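Resurfacing the long desk

The long white desk in the small room has been in service since before we moved in, and the top had reached the point where wiping it no longer did much. I had a Friday free and decided to find out whether the finish was recoverable or whether it would need painting. These are my notes, mostly so I can repeat the process on the other desk without working it out again.

First, clearing. Everything came off: monitor arm, lamp, two trays of paper, the label printer and the power board. I put the screws for the monitor arm in an envelope and taped it to the arm. Anything that had lived on the desk but wasn't used in the past month went into a box marked Gosling (the name of our street, and the only box left over from the move). Hayley Stockdale has the room on alternate weeks and went through the box before any of it left the house. She kept the stapler.

Second, dry removal of dust with a microfibre cloth. Skip this and the grit gets dragged around under the wet cloth, which makes fine scratches that show up in side light.

Third, the wash. Warm water, a small squirt of dish soap, wrung-out cloth, straight passes along the length of the desk. Circular passes leave arcs. The cutout in the front edge collects hand grease and needs a separate go with a folded corner of the cloth. I dried each section before starting the next.

Fourth, spot treatment. I tried three things on the marks that survived the wash:

Bicarb paste. Good on coffee rings, no use on adhesive.

Isopropyl. Good on pen, fair on adhesive. I bought a 200 mL bottle and used less than half.

Melamine sponge. Works on nearly everything but dulls the sheen if you lean on it. I kept it to light pressure and stopped as soon as the colour lifted.

I also tested a surface cleaner called Stelia on the underside, where a mistake wouldn't matter. It left a film that took two rinses to clear, so it went back in the cupboard.
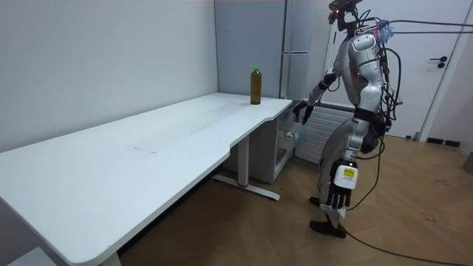

The desktop at the back-wall end, green-capped bottle still out.

The smudges are faint enough now that I'm leaving them. The thin pale rectangle near the middle is a different problem. I don't think it's residue, as it doesn't catch a fingernail and solvent has no effect on it. My best guess is a difference in how the surface has aged under something flat. If so, no cleaning product will fix it and the options are paint, a desk mat or acceptance. I've gone with acceptance for the moment.

While the desk was clear I looked at the layout. The little open shelf unit tucks in under the tabletop and I've left it there. It was previously a dumping ground for chargers. The rule now is one item type per shelf, and chargers live in the hall cupboard.

Amber Marsden asked why I didn't just put vinyl film over the lot. I priced it. A roll wide enough for the full depth, plus a squeegee and blades, came to a bit over $100, and film doesn't like rounded corners. It can be done with a heat gun and relief cuts, but the cuts are visible and they lift first. If I do end up recoating, it will be a two-part Rarnell enamel, which wants 72 hours before you put any weight on it. That means a long weekend and somewhere else to work.

Remaining jobs:

Refit the monitor arm, this time further from the corner.

Run the power board along the back edge with screw-down clips. Adhesive clips have failed twice.

Felt pads under the shelf unit so it slides on the floorboards without marking them.

Repeat the whole lot on the other desk in November, starting with the isopropyl.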